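Leave the Scuffs on the Wall
By Judit Juhász

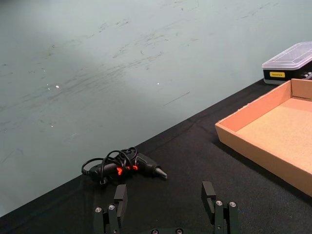

Page last changed: January 17, 2018

Every November the hall on Pluledley Street gets painted, and every year I vote against it. The walls have marks on them by then. Chairs get pushed back, tables get dragged, people lean. A pale wall shows all of it, and I don't see why that should cost us $3000.

I have rented rooms there for my bookbinding class for a long time. My students have never mentioned the walls. They mention the heat, which goes off at eight, and the back door, which sticks. Last year's estimate for the door was $255. It was put off again so that the painting could go ahead.

People who favor the painting say a clean wall shows respect for those who use the building. Nelu Pană made that case at the last meeting, and he made it well. He said new renters decide in the first minute. He may be right about some of them. I would still like to see one renter we lost over a scuff before we spend the money again.

There is also the matter of what paint does to a room. We lose it for most of a week. The smell stays longer than that. Shazia Farooqui moved her choir out two years in a row and paid $100 each time for a space at the school.

A mark that comes off with a damp sponge should be sponged off. A hole should be filled. Past that, I think a wall in a public room can look like people have been in the room. We accept this of floors and stair rails and the edges of tables.

My proposal is to paint every fourth year and fix the door this spring. If the vote goes the other way again, I will bring it back next November.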